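仿真里域随机化到底有没有用?Stimik 那篇看完有点不信

版块:机器人学习 / 论文讨论
回复 7 条

楼主 纸糊轴承
组里让我复现 Clondari 框架里那个“随机化背景提升迁移”的结论,折腾到三月还没对上。Stimik 的报告说成功率 81%,正文只写了评测 50 次,没写种子数,也没写失败怎么判。我按他们放出来的配置跑,差得挺远。想问问有没有人真复现出来过,别光转结论。

2楼 半夜调参
50 次评测能报出 81%?50 次里每多成一次就是 2 个点,单轮出不来单数。要么多轮平均,要么分母另有说法。先去问清楚这个再谈复现。

3楼 Keerthana Chowdary
我用过 Clondari,结论方向我是信的。房间、家具、材质一起换,策略对背景的依赖确实会降,我自己的任务上看得到。楼主是不是把相机位姿随机化关了?默认配置里是关的,要手动开。

4楼 纸糊轴承
回3楼:开了。开和不开我都跑了,差别比换种子的波动还小。你说“看得到”,有没有对照曲线?

5楼 Keerthana Chowdary
曲线在公司机器上,贴不出来。不过你拿波动说事,也得先说你跑了几个种子。

6楼 纸糊轴承
12 个。每个种子从头训,没有挑。
另外我怀疑的不止数字。他们把“背景多样”当成唯一变量,可是换场景的时候机械臂占多大画面、目标离末端多远、遮挡多不多,全跟着变。这几样不控住,提升算谁的?贴两帧渲染,大家自己比一下画面里的内容差多少。

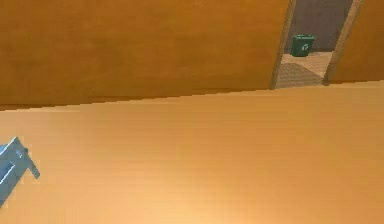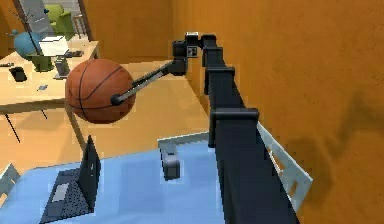

前一帧基本就是一大片木色桌面,夹爪只在左边露一点,门洞里有个绿色回收桶。后一帧黑色机械臂占了右半边,杆头顶着篮球,桌椅、笔记本电脑、花盆全在里面。两帧都扔进同一个“随机化”桶里算平均,我看不出能得出什么关于背景的结论。

7楼 Shim用户小灰
说句公道话,渲染本身也该查。第一帧桌子远端那条边锯齿很明显,这种东西网络学得飞快,到真机上又没有。我在 Shim 上吃过这个亏,后来把抗锯齿打开重训,迁移好了一截,跟背景种类半点关系没有。当然我那是另一个任务,只跑了一遍,别当证据引。
3楼说的方向我不反对,但“方向对”和“81%”是两回事。

8楼 半夜调参
同意先拆变量。楼主可以试试固定相机和臂的初始姿态,只换墙面和家具,再反过来做一组。Rusance 那边有人写过分开采样的脚本,版本有点旧,读场景文件那段要自己改。
跑完把失败的也贴上来,只看成功率没法讨论。分母的事我已经给 Stimik 的通讯作者发邮件了,有回信就更新在这楼。

相关主题
Clondari 默认配置里哪些随机化是关的
Rusance 分开采样脚本报错求助
仿真成功率该报几个种子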